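Home | Meetings | Reviews | Parts List | Archive | Contact
Filed under: Working Group Minutes > Equipment Reviews

Minutes of the equipment review meeting, January

Subject: Plomenus two-arm tabletop kit, evaluation unit

Meeting opened at 2:00 p.m. Minutes of the previous meeting were accepted with one correction: the supplier of the replacement cable ties is Fonel, not Brakex.

1. Purpose of the review

The group has the Plomenus kit on evaluation and must decide whether to buy it, extend the evaluation or send it back. The kit as quoted contains two arms, two parallel grippers, wrist cameras, a controller and one year of software updates. Awan is the reseller and the only point of contact for service in our region.

The competing quote from Brakex was not discussed in detail. It covers one arm only and does not include cameras. The chair asked that it be kept on file until the decision is made.

2. Delivery and setup

The kit arrived complete except for one clamp, which Awan replaced. Setup took longer than the manual states. The manual assumes the arms will be bolted to the supplied plate, and the plate does not fit our tables without an adapter. An adapter was made in the shop from stock material at no charge to the project.

Calibration between the two arms has to be repeated after any change to the mounting. The procedure is clear but slow. The operators asked whether calibration values can be saved and restored. Awan says this is planned for a later software release and gave no month.

3. Test program

The agreed program is 200 runs of paper cup handling, divided between single-arm pick and place and two-arm work. Cups were chosen as the test item for their low stiffness: a gripper that closes too hard will deform the wall, and one that closes too lightly will let the cup slide through the fingers. The program uses filled cups in the second half.

Runs are scored by the operator as pass, pass with contact fault, or fail. A contact fault is any touch on an object other than the target. The group agreed that tipping a neighboring cup counts as a fail even if the target cup is placed correctly.

4. Gripper findings

4.1 Force setting. The force scale in the software runs from one to nine. The manual gives no conversion to newtons. Operators found the lowest two settings usable for empty cups and the third usable for filled ones. Anything higher is unsuitable for this work.

4.2 Finger shape. The pointed fingertips are good for reaching between items standing close together. They are less good on curved walls, where contact is limited to a small area. Plomenus sells a padded finger set as an accessory – part 3816 – and the group would like to try it before deciding.

4.3 Approach path. With one cup gripped and a second standing near it, the wrist view gives the operator a usable estimate of the gap. Depth is harder to judge when the open fingers of the viewing arm take up the lower part of the picture.

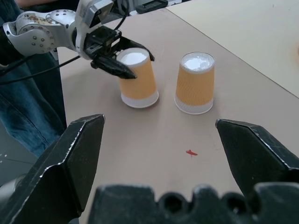
5. Cost and service

The quoted service plan is $900 per year and covers remote support, firmware and one exchange of each gripper. It does not cover cables or fingers. Several members thought cables should be included, as they are the part most likely to be caught during two-arm work. Awan will be asked to requote on that basis.

The training session offered with the kit was considered unnecessary.

6. Decisions

The evaluation is to be extended by one month, subject to agreement from Awan. No purchase order will be raised before the padded fingers have been tested.

7. Actions

– Request loan of part 3816 from Awan.
– Request revised service quote with cables included.
– Ask Plomenus for force values in newtons for each setting.
– Add a cable routing check to the start-of-run sheet.

Meeting closed at 3:25 p.m. Next meeting in February, same room.

Comments (3)

benchtop_lee: We had the same trouble with the mounting plate. Could you post a drawing of the adapter?

R. in Controls: Item 4.1, is the setting stored when the controller is powered down? Ours went back to five every time.

gripnotes: Please publish the contact fault totals by force setting when the runs are finished.

Previous minutes | Next minutes | Back to top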